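The Listening Post » Albums, Reissues and Books » Wekden short books on albums: which ones are worth the shelf space?

Started by marlo_tapes

Evening all. I've been slowly working my way through the Wekden series (the little square paperbacks, one album per book) and I've just finished the one by Sixten Bakke on Tromar's second record, and I'm a bit torn, so I thought I'd put it to the people here who know that album far better than I do.

I came to Tromar backwards, through my older cousin's car stereo, so for years I only knew side two. The tape had been chewed somewhere in the middle of side one and he never bothered replacing it. What I loved about the book is that Bakke seems to have come to it the same sort of way, a bit sideways, and he gives a whole chapter to the experience of hearing a record out of order. What I didn't love is that by page 30 he still hasn't got the band into the studio. There's a great deal about his own teenage bedroom.

So, two questions. Did anyone else like it? And which one should I read next? I've got a birthday voucher burning a hole in my pocket.

---

pocketorgan

Oh good, a thread about this! I loved it, bedroom and all. I think those books live or die on whether you can stand the person writing them, and I found him very good company. The bit where he rings the old rehearsal hall and ends up chatting to the woman who runs the dance classes there now had me properly laughing on the tram home, which I don't do.

If you want one with more studio in it, try the Bendis volume. It's practically a diary of the sessions, right down to what they ate, and there's a lovely long section on how they got that drum sound on the opening track by leaving the door open to the stairwell. My copy is falling to bits because I've lent it to so many people.

---

greyling

I'll be the grump then. I thought the Tromar one was a memoir that had wandered into the wrong series. There are people still living who played on that record, and as far as I can tell he spoke to one of them, and only by email. I'd have traded every paragraph of the bedroom for a single page with the bass player.

The Bendis one is excellent, agreed. You do need to like microphones.

---

marlo_tapes

That's fair, greyling, and I did wonder about the bass player. He gets mentioned on the first page as the secret heart of the band and then more or less vanishes. I assumed he'd turned down an interview, but Bakke never says so, and it would have been easy enough to put in the notes.

I've ordered the Bendis. The shop had one left, with a slightly dinged corner, and they knocked a bit off for me, which was kind of them.

---

hollisandthehum

Long-time reader of this board, not much of a poster, but I've got a soft spot the size of a paddock for that Tromar record so I'll have a go.

I reread the book over a couple of weeks in December, mostly in the kitchen, a chapter at a time with the album on the speaker while dinner looked after itself. I'd really recommend doing it that way. It's a slow book and it suits being picked up and put down. Read straight through, I can see how the personal chapters would start to drag, but when you've had a day's gap between them they feel more like letters from a friend who's got a bit carried away.

The chapter that won me over was the one on the quiet track that closes side one. He admits he skipped it for years, and then he describes hearing it through the wall at somebody else's house, with only the low notes coming through, and realising there was a whole second tune down there. I went and stood in the hallway with the kitchen door shut and tried it. He's right! It's a different song. My family think I've gone strange.
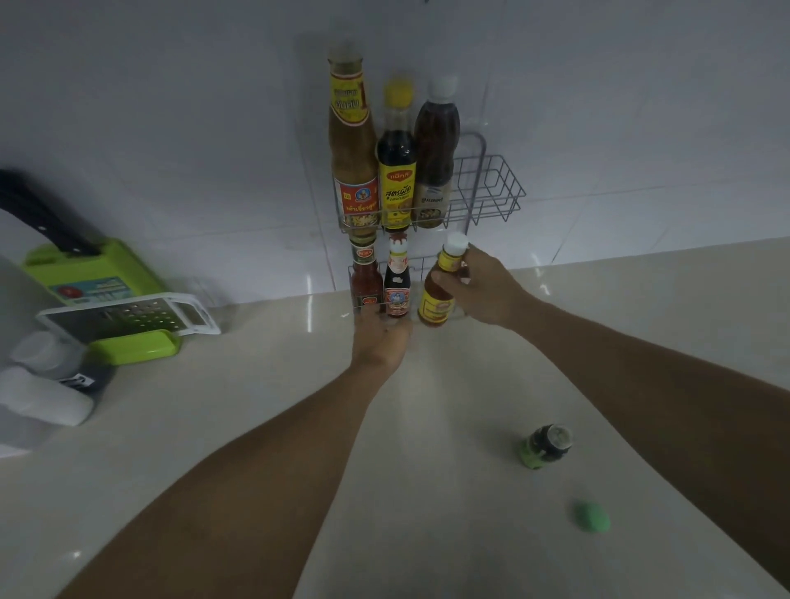
Thistledown agrees about the quiet track but reckons the hallway test works even better with the mono pressing, and wants to know which copy everyone's listening to, as the reissue has been brightened up so much that the low tune is nearly gone.

---

hollisandthehum

Mine's the reissue, I'm sorry to say, so perhaps I'm only getting half of it. I did look at originals once and then had to go and have a lie down. The last one I saw was 700 dollars, and the sleeve had somebody's shopping list written on the back.

---

thistledown

Keep an eye on the Nyitrai pressings. They were done for export, only 500 of them if you believe the sticker, and they turn up with plain labels so people list them wrongly. I got mine in a box with a lot of brass band records. The sound is a touch dull at the top, but that's the very thing that lets you hear the bass.

And I'll stick up for greyling here. Bakke doesn't mention the mono version once. For a whole book on one record, I found that very hard to forgive, although I've kept it, and I do dip into it.

---

pocketorgan

See, I think a full rundown of pressings would have killed it. We've got this board for that! I can come here any night of the week and have somebody lovely tell me about matrix numbers. What I can't get here is a person taking 13 pages to work out why a song about a ferry timetable makes them cry. I know it isn't for everyone. My partner got as far as the second chapter and asked if anything was going to happen.

---

greyling

Your partner and I would get along.

I'll concede the ferry chapter is the best writing in it. I went back to it last night after reading this thread, and the paragraph about his dad waiting in the car with the heater on is very fine. I still maintain it has next to nothing to do with the song. The lyric is plainly about the drummer's sister, they said so in the old fanzine interview, and a quick look would have told him.

---

thistledown

Which fanzine was that? I've got a carton of them in the spare room and I don't remember that one at all. Always thought the sister business came from the sleeve notes on the live record.

---

greyling

Could be the sleeve notes. I'll dig it out and report back.

---

marlo_tapes

The Bendis book arrived this morning and I'm already up to the stairwell. You were all right about the microphones, there are a lot of them, but I'm enjoying it hugely. Thistledown, if you do find that interview, would you mind typing up the bit about the ferry? I'd love to read it before I go back for a second run at the Tromar.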